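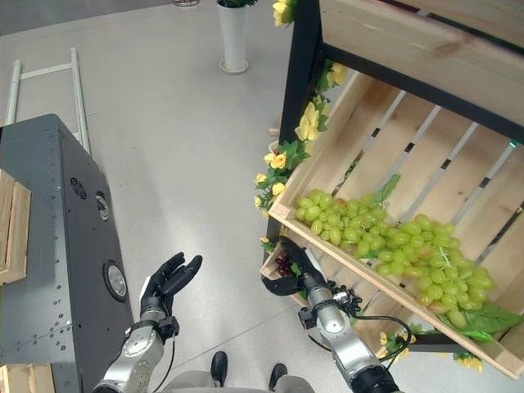

CAN IT PUT THE GRAPES AWAY YET? (a thread)

1/ Every few months someone tells me my job is finished. I ran a produce section for 21 years, so I have heard this from scale salesmen, self-checkout salesmen and one very confident nephew. Now it's the humanoids' turn, and the chore they've picked is grapes.

14 replies · 52 likes

2/ Fine, grapes. Slatted crate, tilted toward the customer, green ones in a big heap, a small red bunch down in the corner behind the rail. The heap is easy to find. The corner is where you find out who has worked retail.

3/ Five fingers on each hand, I'll give them that. I have had Saturday kids who seemed to be working with fewer.

4/ My old boss Ona Rätsep had one rule for grapes: pick up by the stem, never by the berry. Squeeze a bunch and you've made juice, and juice brings flies, and then you're mopping in August with the door propped open.

9 replies · 67 likes

5/ People keep sending me the Kasar clip where the robot folds one towel. One towel! My household makes more than 21 a week and they don't arrive pre-flattened on a table. 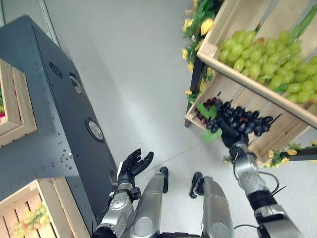
WUNDHAM, March 4, 2019

6/ OK, credit where due. Dark purple bunch in the right hand, up off the crate, little leaf hanging under it. Left hand open, palm up, the way mine goes when I'm waiting on a delivery driver.

7/ Can it do the job, though? The job is 336 bunches before opening, and pulling the moldy one from the middle without wrecking its neighbors, and telling a man he can't eat half a pound and pay for the other half.

8/ Gintarė Toom asked if I'd have one at home. Sure. Dishes first. If it gets through my sink with 2 glasses left whole we can discuss the fridge.

9/ So my answer is "one bunch, yes." Ask me again when it does the bananas. Those fight back.

31 replies · 382 likes

More from this author
Self-checkout and me, a history
The Kaltedano floor scrubber vs. one wet leaf
Kuusk dishwasher, week two
Why your strawberries are upside down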